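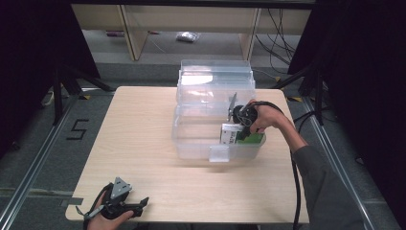 A pair of hand-held grippers at work over one of the clear bins at the Flollulard open day.

By the time I had found the right door, hung up my jacket and accepted a paper cup of coffee, the first group was already gathered at the back of the hall, and I had to stand on my toes to see anything. It was July 23, 2026, warm enough outside to fry an egg, and I had driven over from Todow with the windows down, expecting (I will admit it) something large and shiny that walked. Most of us had, I think. There was a boy near the front who had come in a robot costume made from cardboard boxes, and he kept asking his mother when the real ones were coming out.

What we got was a table, a stack of plastic storage bins, and a person with a gripper in each hand, putting things into boxes and taking them out again. And I have to say, I could have watched it all afternoon!

Flollulard teaches machines to handle small household goods, and it does so by having people do the handling first. The operators wear the grippers more or less the way you or I would hold a pair of kitchen tongs, and every reach and squeeze is recorded so that a machine can learn from it later. Our guide told us they had logged 3741 of these short sessions since the program started last October. Some last no longer than it takes to put a carton in a bin. They do it again with the carton turned the other way, and then again with the bin moved over a little, and you begin to appreciate how many ways there are to put away a box.

The project is called Koncombe, a name whose origin I asked three people about and got three shrugs. Its aim is a plain one, which I liked. They want a machine that can tidy a pantry shelf in an ordinary home, where the shelf is never quite level and somebody has always put the tea in the wrong spot.

After the first demonstration we were allowed up to the table in groups of 7, and that was the part everybody had been waiting for. The grippers are heavier in the hand than I had guessed, and your wrist wants to do all sorts of clever things that two stiff fingers simply can't follow. I dropped my first box, then my second. The cardboard boy got his on the first try and was applauded by the whole room.

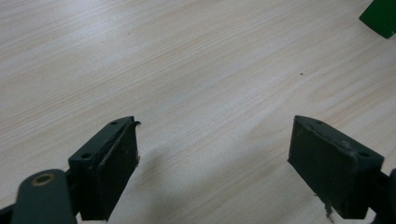

The fingers take the worst of it, our guide explained. Pads scuff, edges fray, and bits get swapped out when an operator starts to complain that things are slipping. I found that oddly comforting – my own oven mitts have gone the same way. A woman beside me wanted to know whether you could buy a set for picking up socks, and the answer was a polite no, followed by a rather longer discussion of socks, which are apparently very hard.

Lunch was laid on by Baranauskienė, the bakery across the street, and I would go back for the poppy seed rolls alone. The talks picked up again afterward with a question session that ran well over its 18 minutes, mostly on the subject of jobs and dishwashers.

The next open day is planned for October, and it will be free, as this one was. Wear something with sleeves you can push up, and go early if you want a turn at the table.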